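# Sit down first: a case for slower blood pressure checks

My blood pressure was 163 over 94 on the day I was told I might need pills for the rest of my life. I had walked up from the parking lot, filled in a form standing at the counter, and been put on the end of an exam table with my feet hanging. The cuff went on over my sweater. The assistant asked me about my allergies while it was pumping up, and I answered her.

I think most clinics check blood pressure badly, and I think they could stop doing so this month without buying anything.
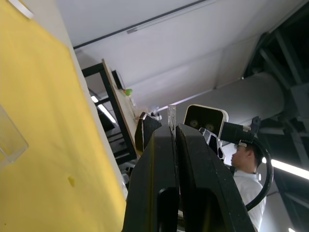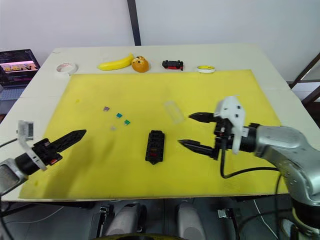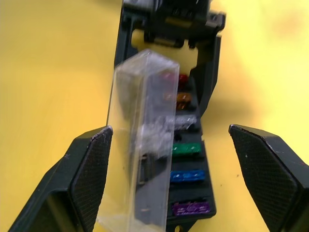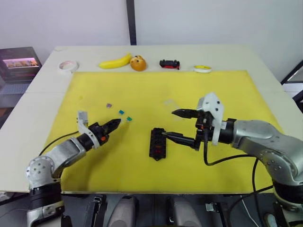
*Four views of the yellow surface. The toy banana and the rolls of tape are in the second.*

## What the check is supposed to be

The instructions are not a secret. They are printed in the booklet that comes with any home monitor. You sit in a chair with a back. Both feet are flat on the floor and your legs are not crossed. Your arm rests on something at the height of your heart. The cuff goes on bare skin and it is the right size for your arm. You have emptied your bladder. You have not had coffee or a cigarette in the last half hour. You sit quietly for five minutes, and then the reading is taken, and you do not talk during it. After a minute or so it is taken again.

Each of these steps can change the number. A cuff that is too small for the arm reads high. Crossed legs can push the number up. So can talking, a full bladder, or an arm that hangs down at your side. A few points here and a few points there can be enough to move a person from one column of the chart to the next. Two of these mistakes together can do it easily, and I had at least four.

I worked the front desk at the Hjaltested clinic for nine years before I retired, so I have seen this from the other side of the counter too. The blood pressure check was where we made up time. If the schedule slipped, the patient went straight from the door to the cuff. I don't blame the medical assistants for it. They had been told how many minutes they had for each person, and five minutes of sitting still was most of it.

## The argument for leaving things alone

Arnar Lund was one of our doctors, and I have argued with him about this more than once. His view deserves a fair hearing. He says one reading in the office is only a screen. A good doctor does not treat a single high number. If it is high, he repeats it, and if it is still high, he sends the patient home with a monitor or has her come back. The system has a second look built into it, so the first look can be quick.

He also says that patients who come in with a very high number need to be found, and a quick check finds them. A person who is truly in danger will not be missed over a crossed leg.

I accept the last part. I have more trouble with the rest. The second look happens when there is time for it, and the days when the first check is rushed are the same days when the second one gets skipped. The rushed number still goes in the chart. The next person who opens the chart sees it there in the same type as every other number, with no note to say that the patient had been talking or had her coat on. After three visits like that, the chart shows a pattern, and a pattern gets treated.

There is an opposite mistake that gets less attention. A cuff that is too big can read low. Someone with thin arms and real high blood pressure can be told for years that all is well.

## What a wrong number costs

High blood pressure is serious. Left alone it can damage the heart, the kidneys, the eyes and the brain, and most people who have it feel nothing at all. I am not arguing against treatment. My mother had a stroke at sixty-eight and I would not wish her last years on anyone. If your doctor has put you on a medicine for blood pressure, keep taking it, and don't stop because of something you read here. Ask about it at your next visit instead.

But pills have costs of their own. Some people get dizzy when they stand. Some cough, some have swollen ankles, and some get up three times a night. An older person who takes too much can faint and break a hip. There are blood tests to go with some of the pills, and a copay for each refill. There is also a kind of worry that comes with the word "patient" when you had not thought of yourself as one. All of that may be well worth it for somebody who has the disease. It makes no sense for somebody who had a full bladder.

In my own case, I bought a home monitor with an upper arm cuff and measured morning and evening for a week. My average came out a little above normal. My doctor looked at the page, and we agreed on less salt, more walking, and another look in April. I was lucky to know that I could ask for this. I knew because I had worked there.

## What I would change

Put a chair in the room. I mean a plain chair with a back, next to a table or a counter at the right height. An exam table is a poor place to take blood pressure and everyone who works in a clinic has been taught this.

Take the blood pressure last. The patient can be weighed, asked about medicines and allergies, and then left alone to sit. The five minutes do not have to be five minutes of anybody's work. The assistant can go and do something else and come back.

Keep more than one cuff size in every room. In the clinic where I worked, the large cuff lived in a drawer down the hall, and you can guess how often it got used.

Write down how it was done. A small box in the chart for "seated, rested, bare arm" would be enough. If the box is empty, the next doctor knows what the number is worth.

Rima Smadi, who ran our nursing staff, tried the second of these for one week when we had 267 patients on the books for checks. She told me the days ended no later than usual. One week in one small clinic does not prove anything, and I would not want it quoted as if it did. What it tells me is that the time problem may be smaller than people say.

## In the meantime

You can do some of this yourself. Use the restroom before they call your name. Wear short sleeves, or a sleeve you can get out of. Skip the coffee on the way in. When they reach for the cuff, ask if you can sit in the chair and rest for a few minutes first. If you feel rushed, ask for a second reading at the end of the visit. Ask for the numbers and write them down.

It can feel rude to ask. Mabli James, who goes to the same doctor I do, told me she would never dare. I understand that, as I spent years at a desk giving people the feeling that they were holding up the line. But a polite request takes ten seconds, and most assistants will be glad of an excuse to do the job the way they were trained to do it.

If you check at home, choose a monitor that goes on the upper arm, and bring it along to a visit once so they can compare it with theirs. Take your readings at the same times each day. Write down all of them, including the ones you don't like. And if you get a reading over 180 on the top or over 120 on the bottom, rest and check it again. If it stays there, call your doctor right away. If you have chest pain, trouble breathing, weakness, or trouble seeing or speaking along with it, call 911 and leave the monitor on the table.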